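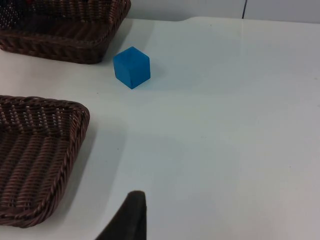 Software person wanted for Plunis (perception and planning, one year to start with, probably longer)

Hello! I run the software side of Plunis, and I'm looking for someone to come and write code with me. We make the control and planning layer for small tabletop arms - the sort that spend their day picking things up and putting them in the right basket. I've been doing most of the perception work on my own since February and it's got too big for one head, so this is me asking for a second one.

What you'd be doing

The main thing is a planner called Pravamance. It takes whatever the wrist camera thinks it has found, decides what to pick up and where it should go, and hands a path over to the controller. It's mostly Python on top with a C++ core that I'm fond of and a bit scared of. The bit that needs you most is the join between seeing and moving. Our pose estimates are good when the gripper is right over an object and a lot worse when it's off to one side, and at the moment the planner treats both as equally true. I'd like it to carry the uncertainty through properly, so that the arm goes and has another look before it commits.

Then there's wicker. I could talk about wicker for hours (sorry in advance). The segmentation model copes with a plain block on a plain table very happily, but a woven basket floor is full of little gaps where the light gets through, and depth goes noisy all over it. Rims are the worst, especially when half the basket is outside the camera's view and the planner has to guess where the far side is. We've got a patch for it which fits a rectangle to whichever edges it can see and hopes for the best. You would be very welcome to throw that patch away.

Other bits that will land on your desk:

Tidying up the replay tool, called Dutier, which lets us step through a logged pick and see what the planner believed at each point. It's great when it loads. It takes 70 seconds to load.

Calibration between the camera and the wrist. I want a check that runs on start-up and shouts if something has shifted.

Writing tests. We have more than 700 recorded picks and only 300 of them run in the nightly tests, mainly down to me never having sat down and labelled the rest.

Helping me choose a better way of describing tasks. It's a YAML file now and I'm not proud of it.

Who I'm after

Someone who has got code running on a real arm and had to work out why it did the wrong thing. That could be from a job, a degree, or something you built in a shed. I don't mind which. You should be comfortable in Python and able to read C++ without wanting to lie down. Some ROS 2 would help, as would anything to do with grasp planning, camera geometry or filtering. You don't need to have published anything, and you don't need a doctorate.

I do care quite a lot about how you write things down. Half our bugs get solved by somebody's notes from weeks earlier, so if you're the kind of person who leaves a decent commit message, please say so and send me one you like.

If you tick some of this and you're dithering, write anyway! I'd much sooner have a chat than miss you.

The practical stuff

We're in the Baldursdóttir building, second floor, with a lift and a bike store. I'd like you in for 3 days a week as you'll want to be near the arms, and the rest can be at home. Full time is the plan, but I'd happily talk about four days. Pay is on our usual engineering scale and I'll send you the full table as soon as you get in touch, before any interview, so you can decide if it's worth your while. Pension, proper holidays, and a training budget you get to spend as you like.

How to apply

Send me a CV (two pages is plenty) and a few paragraphs about a robot or vision problem that annoyed you and what you did about it. No cover letter in the formal sense please, I never know what to do with them. A link to some code is lovely if you have any you can share, and if it's all locked up at your current work just tell me about it.

The closing date is 23rd July. After that there's a half-hour call with me, then an afternoon here where we sit down with a real log from a pick that went wrong and poke at it together. We pay for the afternoon and for your travel. No whiteboard puzzles, and no homework to do beforehand.

Use the contact form on the Plunis site and put "planner job" in the subject line. Questions are fine through the same form - I read everything that comes in, though I'm slower when we're in the middle of a release.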